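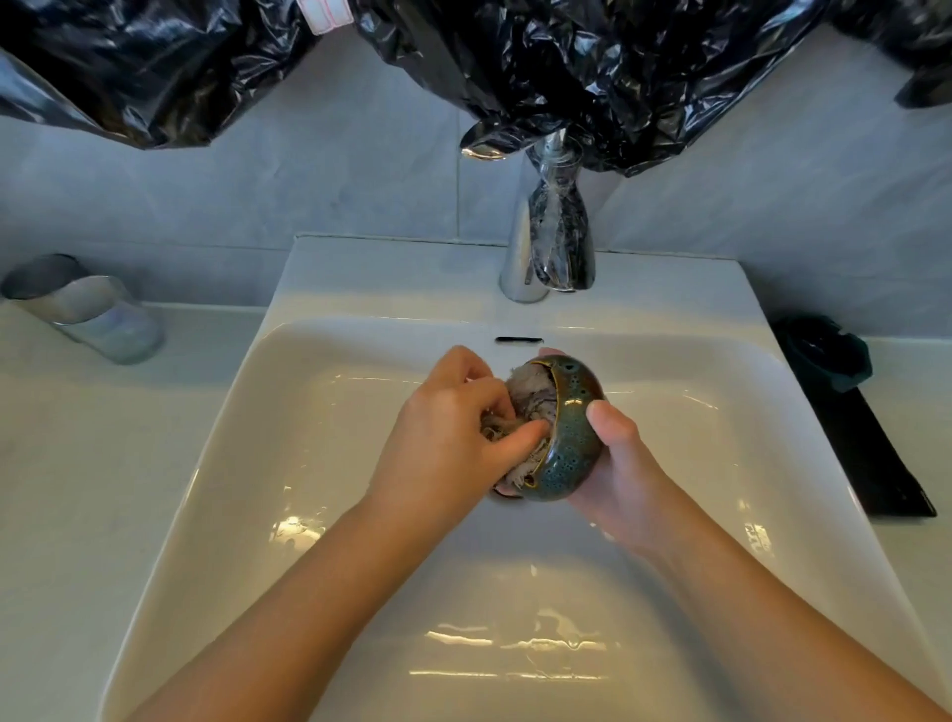 One parent wrote in to ask whether it was normal that their daughter had signed up for robotics and come home talking about bowls. It is normal, yes. By March it will be all she talks about, and we can only offer our sympathy. The rest of the questions we get are answered on this page, more or less in the order they reach the club inbox.

Irnden Student Robotics Club: frequently asked questions
Updated 20 Sep 2024

What does the club do?
We are teaching a robot to do household chores badly, in the hope that it will one day do them adequately. The robot is called Bruvstead. Students show it how a job is done by recording themselves doing the job, and then they train a model on the recordings. Then they watch what the model has learned, go quiet for a bit, and record some more.

I thought robotics meant building things with wheels.
There is a wheels team. They meet in the other room and have better snacks. Our group is the household tasks team, and most of our building was finished last year. You will still get to use a screwdriver, usually because something has come loose.

Why bowls and sinks?
A sink is a miserable place for a robot. Everything is shiny, everything is slippery, and small dishes come in shapes that no sensible engineer would have chosen. Wiping out a bowl takes two hands doing different things at once, one holding and one fussing about inside. You have done it thousands of times without a thought. Try writing down the instructions and you'll see why we gave up and went with recordings.

Do I need to know how to code?
No. It helps by second term, when the training runs start, but recording and labelling come first and need only patience. If you can tell "reach" from "grasp" from "drop, swear, start again", you can label. (Please use the official label for the last one. It is "failed attempt".)

How long is a recording?
As long as the chore takes. Do it at your normal speed. New members tend to wash up as though they were defusing something, and the robot has quite enough trouble being slow without learning it from you.

How many recordings do you have?
We had 408 at the last upload. We threw out 27 of those for reasons that included a sleeve over the lens, a phone call, and one very good sandwich.

Can I record at home?
Yes, once you've done the induction. Ask the people you live with first, keep faces out of it, and cover any mirrors before you start. Put away prescriptions, mail and anything with a name on it. Clear what you can from the counter, but a bit of ordinary clutter is fine. Bruvstead will have to live with yours eventually.

Do I have to wear gloves?
Bare hands, please, with sleeves pushed up. The hand tracking software is fussy and has never come to terms with yellow rubber.

What happens if I break a dish?
Stop recording, clean up safely and tell us. Use your own second-best crockery and leave your nan's alone. The club doesn't replace heirlooms, as its budget would make clear if you saw it.

Is there a competition?
There is. We enter the Hurnent Home Challenge each March. Robots get 23 minutes in a mock kitchen and are marked on tidiness, recovery from mistakes and how little of the kitchen needs repair. Last time we placed sixth out of 6 and got a certificate, which is on the wall at a very slight angle.

What is Avcı?
Avcı is our labelling program, written by a member who has since graduated. It works well as long as you save often and don't resize the window. The manual is one page long and mostly concerns the window.

Can I put this on a university application?
Certainly. "Collected and annotated training data for two-handed manipulation" is accurate. So is "wiped out a bowl over and over", but the first one reads better.

Does it cost anything?
Membership is free. Travel to the competition is paid for by the sausage sizzle, and everyone on the team does a shift at it. The robot is excused until it learns tongs.

How do I join?
Come along to any meeting, or send the club a message through the school portal with your year level and whether you have a sink you're allowed to use. We'll reply when we've dried our hands.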